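4.2 What people posted once the water came up

I'll be upfront that this was the part of the study I enjoyed most, and also the part that ate my whole August. We had 1,360 public posts from the river flood at Osthorpe, and I read every one of them twice (once with coffee, once with the codebook open). Veltside, just upstream, got the same rain but a lot less water in the streets, so I kept its posts in a separate pile.

The first thing I noticed is how fast the talk changed. Early posts were nearly all video: brown water over the footbridge, a shed going by, somebody's uncle laughing off camera. Then the power went out on the low side of town and the videos dried up, and what we got was short, practical text. Is the Zavside road open? Does anyone have a pump? I had coded 26 of these as "complaints" on my first pass and had to go back and fix them, as they were plainly requests for help with some swearing mixed in.

We sorted everything into 5 groups, and the one that gave us the most trouble was rumor. A claim that the dam at Degefa had failed went around for most of the night. It hadn't. What I found really interesting is that the people correcting it were mostly neighbors with a view of the spillway, well ahead of any official account!

My co-coder and I disagreed most often on jokes, and we settled those by talking them through at the desk where we did the coding (Figure 2).

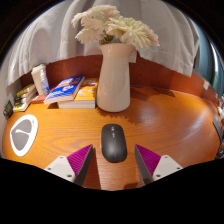 Figure 2. A wireless mouse on the desk.

Jokes stayed in the sample in the end, under whichever group their plain meaning fit best. The Veltside pile had more of them, and I come back to that in the next section.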